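Plesura Residential Services
Staff briefing on automation in room preparation
Speaker notes – Ghazala Shaikh, Workforce Planning
Oct 12, 2021

Opening (before the first slide)

Good morning, and thank you to the teams who have rearranged their shifts to attend. The purpose of this session is to explain how the room preparation program will be developed over the coming months, and what it will mean for the people who do that work today. Questions may be raised at any point. Please state your site when you speak, so that the answer can be sent to colleagues who are not present.

Slide 1. Background

The program began in August, when management approved a period of simulation work with our engineering partner, Prandden. Two sites were selected for the staff side of the study: Maluleke House and the Plimerach residence. Between them they employ 70 people in room preparation, and 46 of those took part in the interviews.

The interviews asked which parts of a shift were the most tiring and which parts staff would not wish to hand over. Answers on the first point were consistent. Bending over beds to clear them of residents' belongings was named more often than any other task. Answers on the second point varied a good deal between the two sites, and I will come back to them.

Slide 2. The task under study

Pause here and allow the room to look at the screen.

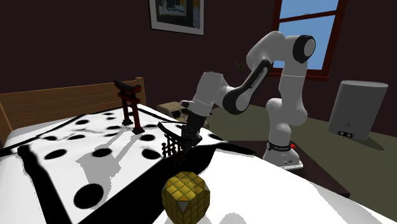
The task selected for the first stage is bed clearing. A member of staff who enters a room will usually find personal items on the covers, and these have to be moved before the bed can be made. The items differ in size and weight, and some of them are fragile. A person judges this at a glance. A machine has to be given a method for each kind of object, and a large share of the engineering hours has gone into that one problem.

All of the work so far has been done in simulation. No robot has been installed at either site, and none will be installed before the consultation closes. Please repeat this sentence if asked, in the same words.

Slide 3. What changes in the working day

Under the current plan, the role of room attendant remains. Three duties would be added to it: checking that a room is suitable for the equipment, supervising the equipment while it is in use, and completing a short record afterward. Mattress turning and the final inspection stay with staff in every case.

We recognize that supervision is work. In the interviews, several attendants said that watching a machine for a full shift might be more tiring than making the beds themselves. The draft rota therefore limits supervision to part of any shift, and the exact limit is open for comment.

Slide 4. Residents' belongings

Both sites raised the question of responsibility. If an item is damaged during automated clearing, the attendant on duty will not be held liable, and the incident will be recorded against the equipment. This is stated in section 13 of the draft agreement, and copies are on the table by the door.

Staff at Maluleke House also asked that residents be able to refuse the equipment. That request has been accepted. A refusal will be noted on the room card and will not need to be explained.

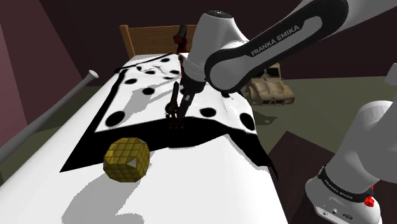
Simulated bed-clearing setup with a Franka Emika arm, seen from the side of the base.

Slide 5. Training and grading

Training will be given in paid hours. The first course is open to all attendants at the two sites, regardless of length of service, and no one will be assessed on it during the first round. Those who complete it may apply for the new grade of equipment lead. Existing grades are protected – a colleague who prefers not to train will keep the same pay and the same pattern of shifts.

If asked about job numbers: the company has given no target for reductions. Vacancies will continue to be filled through the consultation period. Do not speculate beyond that date.

Slide 6. Next steps

Comment forms will be sent to 100 addresses, which includes night staff, agency workers on long contracts and the laundry team. Forms can be returned unsigned. Written replies will be posted at each site, with the question printed in full above the answer.

Site meetings will follow at Plimerach first and then at Maluleke House. Supervisors are asked to release staff for the whole meeting and to arrange cover in advance.

Take questions. If time is short, begin with the draft rota.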